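# Flelledov: tabletop candle arrangement

Part of the Prernuvent household set. Maintained by Rogério Bragança. Last revised February 25, 2025.

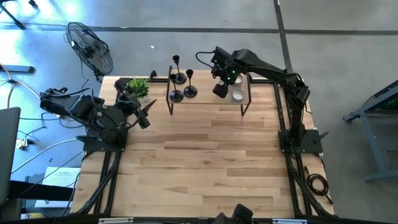 The task covers small decorative items kept on a raised stand: candlesticks, tea lights and similar pieces. An episode starts from a written target layout and ends when the layout is reached or 90 seconds have passed.

## Objects

| Item | Notes |
|---|---|
| Shelf stand | black metal wire, four legs, light wooden top |
| Candlesticks | black; round base, thin stem, small cup; heights differ |
| Tea lights | white; never lit during an episode |

Candlesticks may be used empty. Taper candles are a separate item class – see `morelli/tapers.md`.

## Layouts

There are 23 layouts in `layouts/`, each stored as a short text file. Positions are given relative to the stand top, left and right as seen from the long side of the table. Seven of them use tea lights only.

## Labels

- `placed`: item upright and fully on the stand top
- `tipped`: item on its side, any surface
- `off`: item no longer on the stand

A candlestick leaning on its neighbor counts as `tipped`. Item IDs come from Ident and do not change between revisions.

## Known issues

- Layouts 2 and 7 had left and right swapped before June. Old copies should be replaced.
- `off` does not separate table from floor.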